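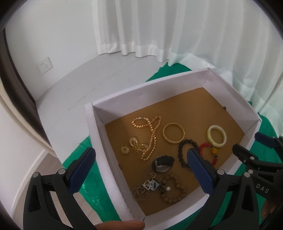 Clelico is voluntarily pausing one feature of its Fekis line of hand-held grippers, and we would like to tell our customers in plain words what went wrong, what we are doing about it, and what we are asking of everyone who has a unit in the house. The feature is the soft-hold setting, the one that is supposed to keep the fingers from squeezing past a gentle limit no matter how hard the handle is pulled. It matters most to the people who sort and pack small valuables, and you only have to look at one shallow cardboard box with a strand of golden-pink beads, a smooth pale green bangle and a wristwatch lying close together, and a dark blue finger pad leaning in over the black bracelet, to understand why those customers chose the setting in the first place and why they were the first to write to us when it let them down.

DRILLOSVILLE, October 17, 2019. The trouble first came to us from a resale shop that had been using Fekis grippers to move estate jewelry from intake boxes to display trays. A clerk there noticed that one gripper, after a long morning of work, took hold of a glass bangle and kept on closing. The bangle cracked. No one was hurt, but a piece that somebody had loved was lost, and we have apologized to the family and paid for it, and we would like to say again here that we are sorry.

Our service desk asked for the unit back the same day, and once we had it on the bench we went looking for more like it. We have now checked 506 grippers, both from our own shelves and from customers who were kind enough to send theirs in, and 202 of them showed the same fault. A small spring inside the handle, the one that tells the tool when to stop, can slip out of its seat as it warms up with steady use. When that happens the fingers no longer hold back, and the user feels nothing different in the hand. That last part is what worried us most, and it is the reason we are writing to everybody and not only to the customers who reported a problem.

The grippers affected were shipped beginning in April of this year, and there are 2,989 of them in all. Units shipped before April have an older spring seat and do not need to come back. If you are unsure which one you have, the ship month is on the paper card that came in the box, and if the card is long gone (ours usually are) please just call and we will look it up for you by name.

Until your gripper has been repaired, we ask that you turn the soft-hold setting off and leave it off. Please don't use the gripper on glass, stone, strung beads, watch faces or anything else that could break or be crushed, and please keep fingers clear of the pads while the handle is being squeezed, including the fingers of whoever is steadying the box for you. The gripper may still be used for sturdy items. If yours has ever closed harder than you expected, even once, set it aside and don't use it at all.

The repair is free, and so is the shipping both ways. It consists of a new spring and a deeper seat made for us by Moldovan, the machine shop down the road that has cut parts for Clelico from our earliest days and that cleared its schedule to help us. The first 500 repair sets are ready now and will go to jewelry, watch and antique businesses ahead of everyone else. The rest will follow as they come off the machines, and each customer will get a letter with a mailing label when it is their turn.

"I have had a lot of phone calls these past weeks, and people have been far kinder to us than they had any need to be," said Raluca Lazăr, who heads customer care at Clelico. "One lady told me she trusted our gripper with her grandmother's beads. I wrote that down and pinned it over my desk. We should have caught this with longer test runs before anything left the building, and we didn't. From now on every gripper runs warm for a full shift before it is packed."

Customers who no longer wish to keep their gripper may return it for a full refund, with or without a receipt. Anyone who believes an item was damaged by a Fekis gripper is asked to hold on to the pieces, if possible, and to contact customer care before mailing anything.

Clelico designs and repairs hand-held tools for shops, workrooms and small warehouses from its building in Drillosville. Press questions may be sent to Raluca Lazăr at the customer care office.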